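Bench notebook, display room, Dondville
July 19, 2018

Continued with the Stukholm panel, the second sample. The first one went back with the dead row of LEDs and I don't count its results any more.

Panel was on for 38 minutes before the first reading. Last time I started too early and the white level was still climbing while I measured, so the first page of November numbers is not very useful. I should have crossed it out then. Picture mode "Cinema", all the helpers off (noise reduction, motion, the ambient light sensor). The sensor switches itself on again after a firmware update, please check it every time.

Straight on, full white window: 200 nits in this mode. The set can go much higher in "Vivid", but the skin tones become orange and I don't want to compare anything there.

Then I turned the stand in steps. Up to 17 degrees I can't see any change with my eyes, and the meter agrees with me. After that the blacks start to lift, first in the lower left corner. The colors hold better than I expected, only the red becomes a little bit pale. On the Trosavach set the red was the first thing to go, so this is a different filter or a different backlight, I don't know which one. The data sheet says nothing about it.
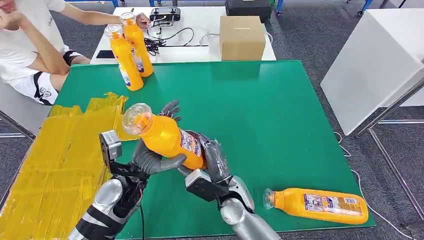 The black level I measured two times, once with the room lights and once without. With the lights on, the coating makes a purple reflection which goes into the meter if the hood is not tight. I lost one hour on this. Peninah Mwakyusa suggested to put black felt between the hood and the glass, and after this the readings repeat well. The felt is in the drawer with the HDMI cables.

HDMI 2 is still a problem. The picture goes away for a second when the pattern generator changes from SDR to HDR, and sometimes it comes back with the wrong color range (blacks are gray, whites are dull). HDMI 1 does it correctly. I tried the short cable and the long cable, same result. For now everything is measured on HDMI 1.

Uniformity: a gray field at low level shows two vertical bands, right of the center. In a film I would not notice them. In football, when the camera moves across the grass, I notice them all the time – and after I saw them once I can't stop to see them.

Ní Bhriain asked for the results as a table with the same angles as for the Trosavach. I have all of them except the widest one, where the stand touches the wall. The bench has to move away from the wall first, it is too heavy for one person.

To do:
- repeat the red at the wide angles, with felt
- write to Stukholm about the color range on HDMI 2
- new batteries for the remote
- input lag, game mode on and off
- copy the old Trosavach numbers from the paper book, pages are getting loose

Panel switched off at the wall, meter is charging on the shelf.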